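**December, 4.30 pm. Limescale, second batch**

Carried on with the kettle elements from the Bosum flats. Water there tests at 342 ppm hardness, so there is plenty of scale to work with. Two elements in citric acid, two in the Brovora powder at the strength on the tub. Same jug, same tap, room temperature.

Citric pair fizzed straight away and had slowed down by the first tea break. Brovora pair slower to start. Bath 2 went cloudy and left a fine white sludge, which I filtered and kept. Filter papers are nearly finished, need to reorder.
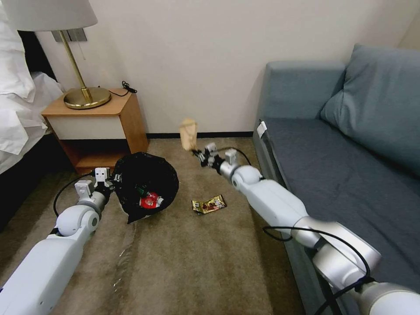

A pencilled reply in the margin of the last entry says the elements should be dried overnight before they go on the balance, as trapped water will swamp the difference between baths. Fair point. I had been giving them an hour on the rack. Will leave all 4 until morning and weigh then.

Still to do:

- rinse bath 1 and make up fresh
- check the balance against the 2 g weight
- label the sludge jar properly
- find the Wistura sheet with the old soak times

Rack is on the left-hand bench, please leave it there.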